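**Water shutoff on Olness Street, and what to do before it**

The water company will replace the old main under Olness Street on Fri 25 April. Homes between the Clendville turnoff and the Jibrin bakery will be without water for 6 hours, starting at 9 a.m.
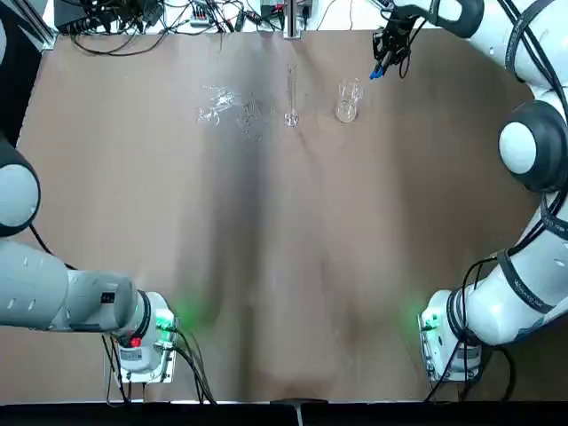
The work was planned for January but the ground was too hard. Letters went to 200 homes last week. If yours didn't come, call the Patadthorpe town office and ask for Abimbola Oyelaran.

Fill a few jugs the night before, and a bucket for the toilet.

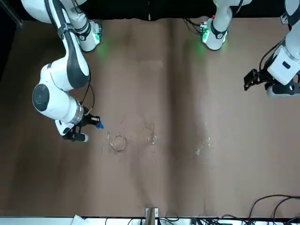
Water may look brown or cloudy when it comes back. Run the cold tap in the kitchen until it clears – don't start with the hot one, or the grit ends up in your heater. Rust can be hard to see in a steel sink. Hold a sheet of paper the bright blue of that fingertip on the gripper behind a glass of water and cloudiness shows up well.

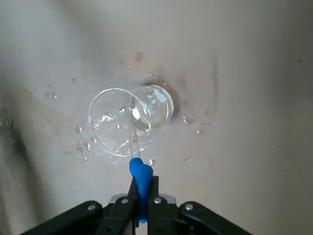

Hold off on laundry until the evening. The new main is 600 feet long and should end the low pressure upstairs that people have complained about.

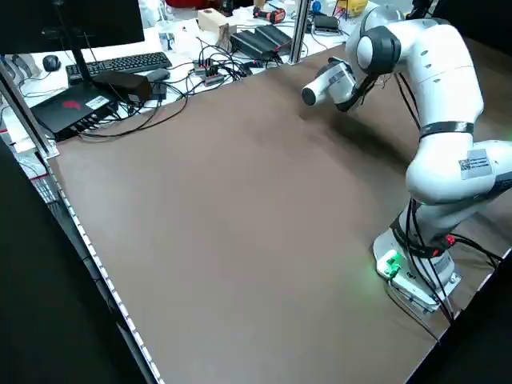
Parking on the even side is closed all day. The bakery lot is open to residents.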